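Spyros Halilović
@spyroshal
Feb 26, 2025

1/ I sat through the Tisness district council meeting on the electricity network last night. It ran to three and a half hours and the public gallery was mostly empty by the end. Notes follow, for people in Tisness and Pokell who couldn't get there.

2/ Background first. The district still owns its own low-voltage network: the poles, the cables, the substations and the meters. It buys power wholesale and sells it on to us. Few districts do this any more.

3/ The proposal on the table was to replace every old meter in the district with a smart one by the end of next year, and to bring in a time-of-day tariff once that's done. It was not a vote on selling the network. A leaflet going round Pokell says it was. The leaflet is wrong.

4/ There are 1553 meters left to change. Most are in Pokell and along the valley road. Tisness town was largely finished last July, which is why some of you already have the grey box and some don't.

5/ The contractor is Lodhi, same as for the town. They did not send anybody. The network manager, Dalibor Vlček, answered for them, and he was fairly candid about what had gone wrong in the first round.

6/ What went wrong: missed appointments, mostly. Also a batch of meters that lost signal in stone buildings with thick walls. Vlček said those have been fitted with an outside aerial. Two people in the gallery said theirs hadn't. He took their addresses.

7/ The argument for doing it is losses. The council pays for more power than it bills for. Part of that is heat in old cables, which no meter will fix. Part is old meters running slow, and part is supplies that were never on the books properly, such as street lighting and the pumping station.

8/ Councillor for Pokell East asked how much of the loss is down to each. Vlček said he couldn't split it until the new meters were in. She said that was a circular argument. I think she has a point, but I also don't see how else he would measure it.

9/ Now the money. Nothing is charged to the household for the meter itself. The cost goes on the network account and is paid off over ten years. The standing charge is frozen until the work is complete. After that it gets reviewed, and nobody on the top table would say which way.

10/ The time-of-day tariff will be optional for the first year. Cheap hours would be overnight and early afternoon. Peak would be from five to eight in the evening. If you do nothing you stay on the flat rate. This was asked three times and the answer was the same three times.

11/ After the first year it is less clear. The paper says "subject to review". I asked from the gallery whether that meant compulsory. The chair said there was no plan for it to be compulsory. I wrote that down word for word.

12/ On to the substation at the bottom of Pokell, the one that tripped twice over the winter. The transformer is old and small for what's now connected to it. They topped up the oil in the autumn and have been testing it since.

13/ The last oil results were better than expected, so replacement has been moved back a year. There is a spare in the yard at Tisness which could be put in within two days if the present one fails. Two days is a long time in January, and several people said so.

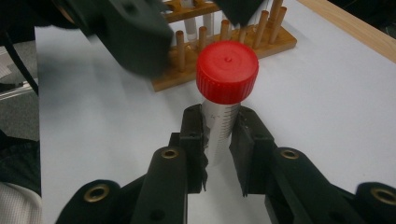 14/ The other thing holding up a replacement is the road. The lane to the substation won't take the lorry as it stands. The highways side says it's a network job and the network side says it's a highways job. The chair has asked both for a written answer before the next meeting.

15/ Solar. There are now 90 homes in the district exporting to the network, nearly all in Tisness. New applications on the Pokell side are on hold until the transformer is sorted. If you've already had your letter of consent you are not affected.

16/ If you applied and have heard nothing, ring the network office. Don't use the web form. Vlček admitted the form had been sending messages to a mailbox that wasn't being read. It is supposed to be fixed but I'd still ring.

17/ Flultance, the billing software people, got a rough ride. 611 accounts were sent estimated bills last quarter when a proper reading existed. Corrected bills are going out in batches. If you overpaid, the money comes off your next bill unless you ask for it back.

18/ You can ask for it back. It isn't on the letter, so I'm putting it here. Ring or go to the counter with the bill and they will refund to your bank. A man in the gallery had done it and it took him nine days.

19/ Anyone on a prepayment meter: your emergency credit carries over when the meter is changed, but the old key won't work in the new one. The fitter should leave you a card. Don't let them go without it. There were families in town left with no means of topping up for a weekend.

20/ People on medical equipment at home can ask for a fixed appointment and a warning before the supply goes off. You need to be on the priority list for that, and being on it with your doctor doesn't put you on it with the network. They are separate lists.

21/ The vote: seven for, three against, one abstention. The amendment to start with Pokell instead of the valley road was lost by one. So the valley road goes first, then Pokell East, then Pokell West and the farms.

22/ Letters go out a fortnight before your slot. The supply is off for under an hour in most houses. If your meter board is very old they may refuse to work on it until an electrician has looked at it, and who pays for that is still not settled. I'll chase it.

23/ The full papers run to some 3000 pages if you count all the appendices, and most of that is cable schedules. The part worth reading is the cover report and annex C, the tariff tables. Paper copies are at the library desk in Tisness.

24/ Correction to post 12: the substation tripped three times over the winter, not twice. The third was during the night and didn't reach the top of the village. Thanks to the neighbour who messaged.

25/ A few of you have asked whether you can refuse the new meter. You can put it off once. After that they can move you to a higher standing charge, though the amount hasn't been set. It's on the list of questions for next time and I'll post the answer under this thread.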